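Teaching the Club Arm to Put a Photo in a Picture Frame

If you read my last page, you know our robotics club at Chisholm spent most of the fall stacking blocks, and everybody got very good at blocks and very tired of them. So for the Clavham meet we picked the framing task. Take an ordinary picture frame apart, put a photo in it, put it back together, all with the gripper. I thought it would take us two Sundays. Ha! It took most of the semester, but we learned more from it than from anything else we've done, and I've been getting enough emails about it that I'm writing the whole thing down.

What you need is pretty basic. An arm with a two-finger gripper, a wrist camera, something to drive it with (we use Prukine, but any teleop software that lets you record and replay is fine), a cheap wood frame, some cardboard for the backing, and a few prints you don't care about. You will bend the prints. Print extras.

Start with padding the fingers. Our Gevard gripper came with hard plastic tips that are great for blocks and useless on anything thin. We tried rubber bands first -- don't, they roll off sideways -- and then went to soft padding wrapped over each finger and brought to a point at the tip. The point matters a lot. With a blunt end you can press down on a sheet all day and never get hold of it, but a narrow tip lets you push a little fold up between the fingers and close on that. Trim the padding a bit at a time and test as you go.

Next, set your closing force. I'd start low and creep up. Too low and the sheet slides out when the arm lifts, too high and the tips splay apart, which looks like a grip on the screen and isn't one at all. I keep a notebook page for each set of pads because they change as they wear in.
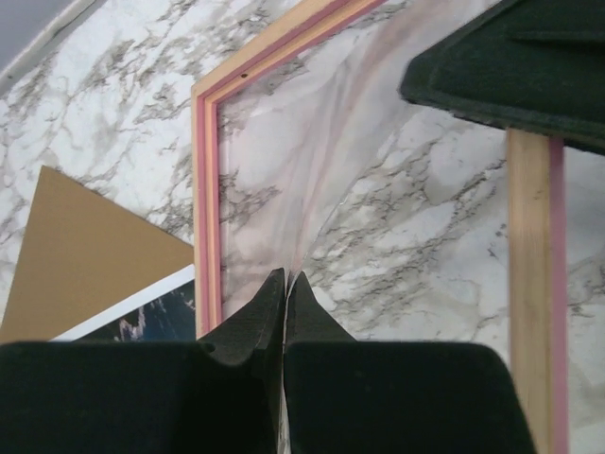

Film is the hardest thing on the list, so I have everybody practice it early, before they get attached to doing things the paper way. Paper has an edge you can find. Film just lies there being see-through, and the camera looks straight past it to whatever is underneath. We work on a marble-pattern top, and the gray veins show right through the film, so you can't go looking for the film itself. Look for creases and shiny lines. When you've got a real pinch, the folds run down to the fingertips like a funnel, and if you don't see that shape, open up and try again before you lift. Then go up slowly, straight at first, and only start moving sideways once the film has stopped dragging.

My order for a practice run goes like this:

Park the arm high and get everything laid out, with the frame where both fingers can reach either side of it.

Do one slow lift of the film, set it down off to the side, and open the fingers all the way before backing off. Half-open fingers love to bring the film back with them.

Pick up the paper by an edge, never the middle. Come in low and level, close, wait a beat, lift.

Carry it over the frame and stop. Just stop there for a second and check your camera view before you go down.

Lower one edge first, then let the rest follow.

That stop over the frame saved us more runs than anything else. The wrist camera is so close to the work that a sheet of paper can hide half the table from you, and everyone's first instinct is to keep going and hope. If you have a second camera off to the side, use it for this part.
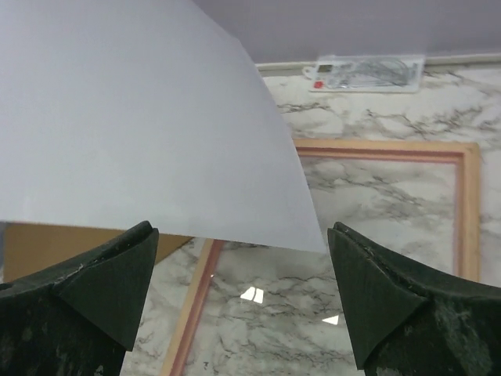
Also, watch the glass. A lamp overhead puts bright spots on it, and new drivers tend to steer by them, as if they were marks on the table. They move when the camera moves! Pick a corner of the frame and steer by that. If the spots are really bothering you, turn the lamp or shift the frame a few inches and see if it gets better.

A word on recording. We save every attempt, good or bad, and the bad ones get a short note in plain words: "dropped early," "grabbed cardboard too," that kind of thing. By December we had 400 runs saved, and 19 of the ones I'd marked good had to be moved to the bad pile when I watched them again. Mostly it was sheets let go a little crooked. Watch your runs at normal speed, by the way. I tried double speed to save time and missed things.

Limit turns to 40 minutes per driver. Past that, people get sloppy with the down motion and start mashing the pads into the table, and then you're cutting new ones.

If your sheets keep coming down crooked, check whether both fingers close evenly. Ours was off by 2 millimeters for weeks and I blamed the drivers the entire time (sorry, everybody). There's a centering setting in the gripper menu, and after you change it, redo your closing force too.

I'll do a separate page on getting the backing in and closing the frame up. We're still arguing over the best way to handle the cardboard.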